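About Skarnidness

Skarnidness writes software for robot arms that pick things up. We do not build the arms. People who build arms have clean rooms and torque charts, and we have a carpet.

The company was started by Evangelia Tsakiris, who had spent years writing motion planners that performed beautifully in simulation and then hit the side of the box. She took this personally. The first version of our planner, Metlow, was written at her kitchen table and had one feature: it knew where the walls were. We have added others, but customers still mostly pay for that one.

There are 15 of us now. Eight work on planning and control, which means arguing about how fast an arm should be allowed to go near metal. The rest split their time between perception and the tools that let everyone else find out what went wrong.

What we make

Metlow plans the motion. Give it an arm, a container and a target, and it returns a path, or a refusal with a reason attached. We are proud of the refusals.

Ocampo is the perception side. It takes camera views of a jumbled bin and proposes places to grab. Shiny things are its sworn enemy, so we feed it plenty of them.

Skiltberg is the log viewer. It replays a pick with the plan, the joint positions and the camera view lined up on one clock. It began as a weekend script and is the product people write us thank-you notes for, which the planning team has taken fairly well.

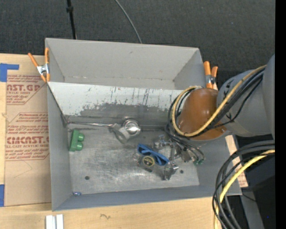
The gripper low in the metal bin, with a blue plastic piece beside it and a long-handled metal utensil farther left.

How we work

Every release has to get through our bin tests, all 301 of them, before it goes to a customer. The objects are whatever we could find that was awkward to hold. Simulation gets its turn first, with 4000 runs overnight, and it is always very confident in the morning.

We keep the release notes in plain English. If a change makes the arm slower, the notes say it makes the arm slower. Our November release was slower. It also stopped dropping spoons.

Working with us

We take on a small number of new sites each year and like to see your bin before we quote. Send us a few pictures, including the bad corner. Every bin has one, and it's the first thing Evangelia will ask about.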